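Chapter 6
Public Comment and the Local Health Board

Terms in this chapter: health board, notice, comment period, docket, hearing, quorum, variance, statement of reasons

Chapter 5 dealt with the powers that state law hands to a local health board. This chapter takes up the way a board uses those powers when it wants to write a new rule or change an old one. Most of the work is done on paper, and much of it happens before anyone speaks at a microphone.

A health board rule usually starts as a complaint, a staff memo, or a request from a board member. Staff write a draft. The draft is then published with a notice that says what the rule would do, what law allows it, and how people can respond. The time between the notice and the vote is the comment period. Its length is set by state law or by the board's own bylaws, and where the two differ the longer period normally controls.

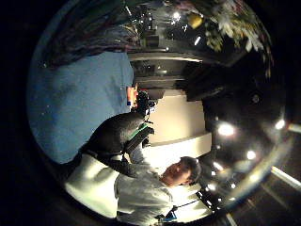
Comments sent in during this time go into the docket. The docket is the full record of the rule: the notice, the draft, the staff memo, any studies the staff used, and every comment, signed or unsigned. If the rule is later challenged in court, the judge will look mainly at the docket. A fact that a board member knew but never placed there may carry no weight at all.

6.1 A case to follow through the chapter

We will return several times to a rule on drinking water tests in the Cavness health district. The district includes the town of Prerkeo and a wide rural area served by private wells. Under the old rule, a well was tested once, when it was drilled. The draft rule called for a new test each time a house was sold, with the seller paying the fee.

The notice went out in April, with a comment period of 50 days. The board received 300 comments. Of these, 135 used the same form letter, which had been passed around by a group of rural home owners who objected to the fee. Another set came from parents who wanted the rule to go further and cover rental houses. Jistetti, a company that tests water samples, asked the board to accept results from private labs as well as the county lab.

Lorna Buenaventura, the district's rules clerk at the time, sorted the comments by the point each one raised. A form letter was logged as one point with many signers. Some home owners took this as a slight. The board's answer was that the number of signers was written down and reported to every member – the sorting only kept the same point from being answered over and over.

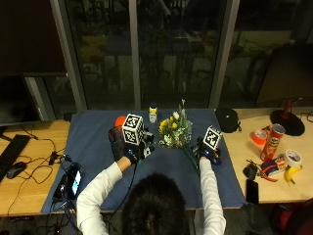
At a table covered in dark blue cloth, with flowers at the center.

6.2 What a comment can and cannot do

A comment period is not a vote. A board may adopt a rule that most commenters oppose, and it may drop one that most support. What the board may not do is ignore a serious point. In most states it has to publish a statement of reasons, which lists the main points raised and says how the board dealt with each.

Comments that tend to change a draft are specific. They name the section, say what is wrong with it, and offer other wording. In the Cavness case, a well driller named Vương sent a single page pointing out that the draft gave sellers 10 days to get a result, while the county lab took longer than that in spring, when demand was high. The board rewrote the deadline. The long letters about the proper size of government were answered in one paragraph.

Comments about safety need more care. People may cite a study, a news story, or the illness of a family member. All of these belong in the docket, but they are different kinds of evidence. Staff should say plainly how strong each one is and whether it concerns the same hazard as the rule. Section 6.5 covers this in detail. 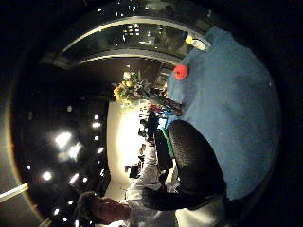

6.3 The hearing

Many boards also hold a hearing. Some are required to; others do so when enough people ask. Speakers sign in, are given a set time, and address the chair. Members may ask questions but do not normally debate. A quorum must be present if the board plans to vote on the same night.

The Cavness hearing was held on a Thursday at 6 p.m. in the Prerkeo school gym. Several speakers asked for a variance, meaning permission for one owner to depart from the rule on stated grounds. The draft had no variance section. The board put off its vote, and staff came back with a new section that let low-income sellers apply to have the fee waived.

Adding a section this late raises a legal question. If the final rule is very different from the one in the notice, the public has not had a fair chance to respond, and the board may have to give notice again. Courts ask whether a reader of the first notice could have seen the change coming. Section 6.4 begins with that test.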